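Ullura Memory Service Cell

Setup and care, revised 23 May 2023

The Ullura cell is a single-arm station for removing and seating memory modules in desktop towers. It ships with a two-finger gripper, a wrist camera and a fixture plate. Check the gripper before each run: tighten the link screws in order from the fingertip back, then open and close the fingers by hand and feel for play at the pivots. 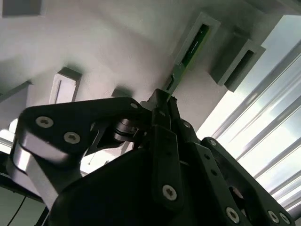
Replace the fingertips after 35 hours of contact work. The Candance tip set fits without recalibration.

The fixture plate sits on the slatted aluminum bed. Wipe the rails before setting it down. Grit under one corner tilts the plate and shifts every taught point.

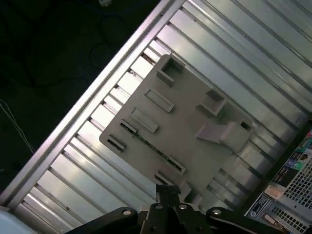 Lay the tower on its side with the panel off, next to the plate. Disconnect AC power and wait four minutes. Tie back any drive cable that crosses the approach path.
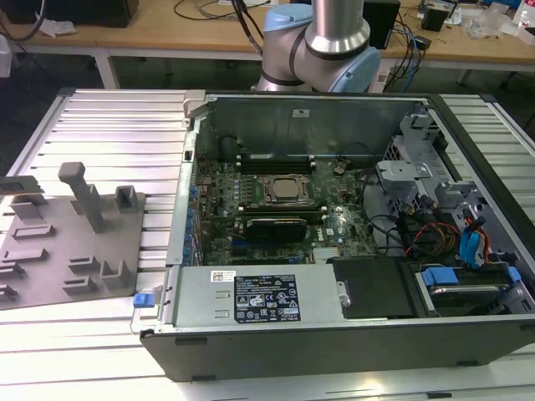
Approach speed over the board is limited to 8 mm/s. Closing force is set to 27 N at the factory and should be changed only with the Akwood service key.

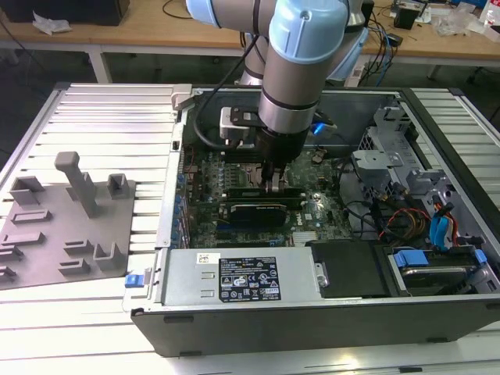

Re-teach the slot position after any wrist work. Spare parts: Abenezer Hailu. Service contracts: Yvonne Hebden.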